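The Povunton Silky Square

Printed satin-finish scarf, 68 cm x 68 cm
Made in small batches in Florkham
In stock, ships in 2 working days

I've been making scarves for a while now and the Povunton is the one I end up wearing myself, pretty much from April until it's too hot to have anything on your neck at all. It's big enough to tie properly and small enough that you don't feel like you're wearing a tablecloth. I went back and forth on the size for ages (the first ones were 51 cm and I still sell those as the Povunton Mini, see the bottom of the page) and this is where I landed.

The fabric is a polyester satin. I know, I know, people hear polyester and run. But I've owned real silk scarves and I was scared of them! Every drop of coffee was a tragedy. This one goes in the wash on a cool cycle in a mesh bag, you hang it over a door, and it's ready by the evening. It has a nice slippery feel without sliding right off your head, and the colors hold up well. My oldest one has been through more washes than I'd like to admit and the only thing that's changed is that the hem got a little softer.

How I wear mine: folded on the bias and knotted at the side, mostly. It also works around a ponytail, on a bag handle, or as a headscarf on days when the hair is not cooperating. One customer in Londen wrote to tell me she framed hers, and I was so pleased I walked around the house reading the email out loud.

About the hem - it's machine rolled with matching thread. I did hand rolled hems for one season and my hands have never forgiven me, plus the price would have to go way up. If you get a loose thread at a corner, snip it, don't pull it. If you already pulled it, write to me and we'll figure something out.

Ironing: low heat, wrong side up, with a thin cotton cloth in between. No steam blasts directly on the print, please. I keep mine rolled up in a drawer, but I've also left one at the bottom of a tote bag for two weeks and a quick press sorted it right out.

The prints

There are three at the moment. Florkham Garden is the flowery one in pinks and greens, and Wijesinghe Stripe is the quiet one for people who wear a lot of black. Harbor is the loud graphic one, and it's my favorite. Each print gets a run of 300 and then I move on to something new, so if you love one, don't wait for me to bring it back. I'm terrible at repeating myself.
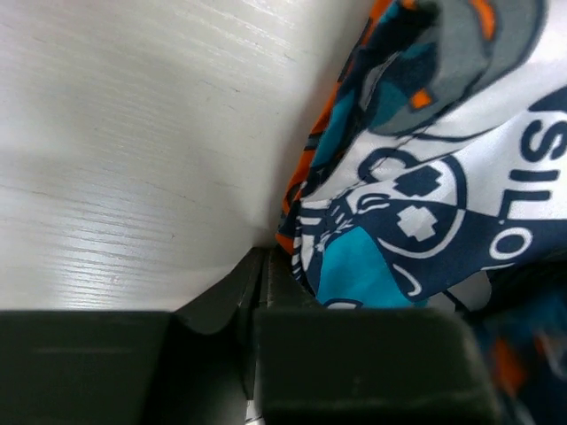 Bold graphic print in navy, teal, orange, gray and white.

Colors can look a bit different from one screen to another. If you're trying to match a particular coat or dress, email me first and I'll mail you a little swatch, no charge.

Returns are fine within a month as long as it hasn't been worn or washed. Please fold it flat in the tissue it came in - perfume is the one thing I can't get out, so keep it away from the scented stuff until you're sure.

Also available: Povunton Mini, 51 cm x 51 cm, same fabric, same prints
Gift wrap: choose at checkout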